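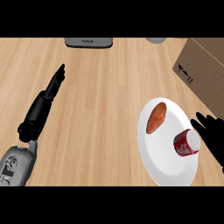 *Slide 1: wooden tabletop, straight grain. Leave up while people find seats.*

Evening all. Thanks to Gianni Fontana for getting me here, and for the tea. I'm going to talk about old floorboards, mostly the ones in my house in Ollham, and what I got wrong with them.

**Start with the carpet story**

- Moved in during August, pulled up a corner of the hall carpet the first night (couldn't help myself!)
- Pine boards underneath, black paint round the edges, 32 staples in the first strip. Yes, I counted – I was cross.
- Ask the room: who's got boards under carpet right now? Wait for hands.

**Do you need to sand at all?**

This is where I lose the hire shop fans. I went straight for the big drum sander and took off far more than I needed to, and you can still feel the dip by the kitchen door if you walk over it in socks. A proper scrub and a light go by hand would have done the bedroom. Old boards only have so much thickness to give.

Mention lead paint here, DON'T skip it like I did at Sikder. Test kit first, no dry sanding if it comes up positive, ring someone who does it for a living.

**Gaps**

- Slivers of reclaimed pine, glued one side only so the boards can move
- Sawdust and resin: looks lovely for one winter, then drops out
- String: cheap, a bit hairy, I quite like it
- Pass round the sliver samples. Get them back this time.

**Finish**

Oil or varnish, people get very heated about this. I used hard wax oil, 2 thin coats, and left it overnight between them. Sobia Virk varnished hers and it's held up better under the dog, I'll admit that. But I can patch mine on a Wednesday evening with a rag and she'd have to do the whole room.

Oily rags! Lay them flat outside to dry, never scrunched in the bin. They can catch fire on their own. Say it twice.

**If there's time**

The loose board on the landing, and the 3 screws that missed the joist. Otherwise straight to questions, and remind them the chairs need stacking by nine.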